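Stacking, strapping and the top block: Rakiya Adeleke on storing modular parts

Rakiya Adeleke has run the small parts store at Jibrin for long enough to have rewritten its handling sheet twice. The store holds 2,000 block segments in black, issued to schools and model workshops as stacks and returned, in most cases, as a heap. The current sheet is dated November 13, 2021. We spoke at her bench, where she was checking a returned crate against its docket.

Her first point concerned the word "stack", which she thinks is used too loosely.

"People call anything a stack if one part is on top of another. For us it has to stand square, and it has to come apart again without a tool. If you need a screwdriver to part two segments, it goes back as a fault."

The segments are stored upright in shallow trays lined with felt. Adeleke tried deep crates first, a system she took over from Efe Etim, who had the job before her. Deep crates hold more but the lower layers pick up rub marks, and on a matt black surface a rub mark shows as a shiny patch that does not clean off. Shallow trays cost shelf space. She accepted the loss and moved the packing card to the far wall to make room.

Black is also awkward to inspect. The joints between segments are the only part that reads clearly under ordinary lighting, so the check is done along the joints. She looks for an even line from one side to the other. A line that thickens towards one end means the segment above is not seated, and the usual cause is grit.

"You wipe both faces and try again. Dry cloth. We had a spell of using a damp one and it left a film – you could feel it drag when you turned the block."

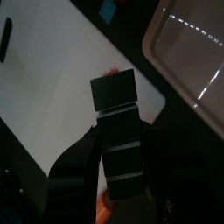

The top block gets more attention than the others. It takes most of the handling, and on a tall stack it is the first thing to move if the base is knocked. Adeleke does not insist that it sits perfectly in line during a session. She does insist that it is straightened before the stack goes on a shelf, as a block left at an angle overnight tends to catch the tray above when that is slid in.

"I set the limit at 80 millimetres of clear space over every tray. Saodah Subramaniam wanted less, and on paper she was right. Then you watch somebody put a tray away at the end of the afternoon."

Mixed returns are the larger problem. Craft materials find their way into the crates, and fibres are the worst of them. Loose fluff lodges in a joint and holds it open by a hair. Her rule is that anything soft is kept in a lidded tub on a separate shelf and comes out only when the blocks are wanted with it. Bright parts are easier. An orange piece in a black tray is found at once, and she has asked for all small loose parts bought since May to be in strong colours.

Labels were tried on the segments themselves and dropped within 3 weeks. The adhesive crept. Numbers now go on the tray, with a card listing what belongs in it, and the card is signed on return.

Asked what she would change next, Adeleke mentioned the felt. It sheds when new, and the present batch needed brushing before use. Noémie Cordier at the Kollmont workshop has moved to thin cork and reports fewer marks, though her segments are lighter. A sample tray is on order.

"If the cork holds up I'll do the bottom two shelves first – those get the most traffic. The rest can wait until the felt wears out."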